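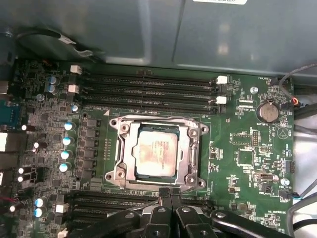
Progress report to the Vollden Fund: Petley computer refurbishment workshop, spring term

What we have been doing

It has been a lovely busy few months! The Vollden grant has let us move from wiping and passing on old laptops to taking in full-size machines and servers, and the group has taken to it far better than I dared hope. We now have 22 people on the books, 9 of them new since March, and most can strip a case down to the main board without a crib sheet.

The bigger boards have been the real treat. With the memory out and the socket open you can get a proper look at everything: the processor sitting in its metal bracket, the row of capacitors down the side, the slots above and below. Old thermal paste is a regular job. It smears over the top of the chip and hides the lettering, so people learn to clean first and read the part number afterwards (Pravesh Mofokeng has made a very good wall chart on this, which we'd be happy to share).

Numbers so far

Machines taken in: 37
Target for the full grant: 200

We are behind on the total, mainly down to the Mbwambo warehouse handing over its first load later than planned. A much larger load is promised before the summer and we have cleared the back shelves for it.

Spending

Hand tools, wrist straps and cleaning supplies are all bought and within budget. The Samix bench lamps cost a little more than quoted, and we covered the difference from the tea fund. We have not yet touched the money set aside for spare memory, and would like to carry it into next term if you agree.

Next term

Nassoro Rugemalira will start an evening group for people who want to go on to fault-finding, with room for two at each bench. We also need to settle where the tested boards are stored, as the cupboard in the corridor gets damp. A quote for shelving will follow with the next set of accounts.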